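An afternoon at the Markel lab open day

I'd been meaning to go for years, and on July 4, 2018 I finally got the bus out to Requena and joined the queue with everyone else. Our group was shown round by Mairéad Ní Chonaill, who talks very fast and clearly loves her job (I had to ask her to repeat nearly everything).

Her project is called Wulix, and it's about teaching arms to handle flowers. The trick is that they don't program the movements. A person steers the arm through the job, the computer keeps a record of every go, and a model learns to copy it. They had 2,856 of these goes stored by the time we visited! Stems are horrible things to learn on, apparently — they bend, they tangle, and no two bunches are alike. Add clear glass, which cameras struggle to see, and you've got a proper headache. 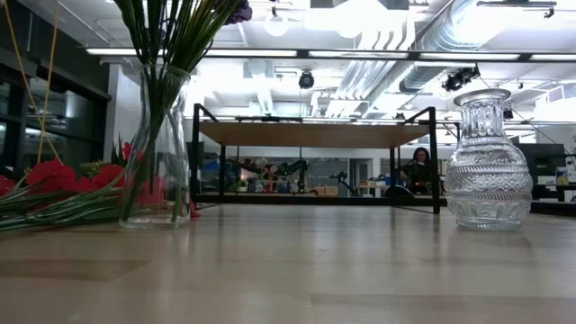

What they found

Mairéad's team trained one model with a single plain vase and another with a whole cupboard of them, cut glass included. Then each got 100 tries with a vase it had never met. The mixed one did far better, even though it had seen fewer goes per vase. I asked whether you could just keep adding vases for ever and she laughed and said the gains had slowed down after about 30.

I liked how open she was about the failures. Purple blooms, red blooms, no bother, but long thin leaves still catch on everything.

Tea was in the Mastum room upstairs, very good scones, not enough chairs. They're hoping to run another open day in September and I've put my name down already — take a jumper, the corridor's freezing.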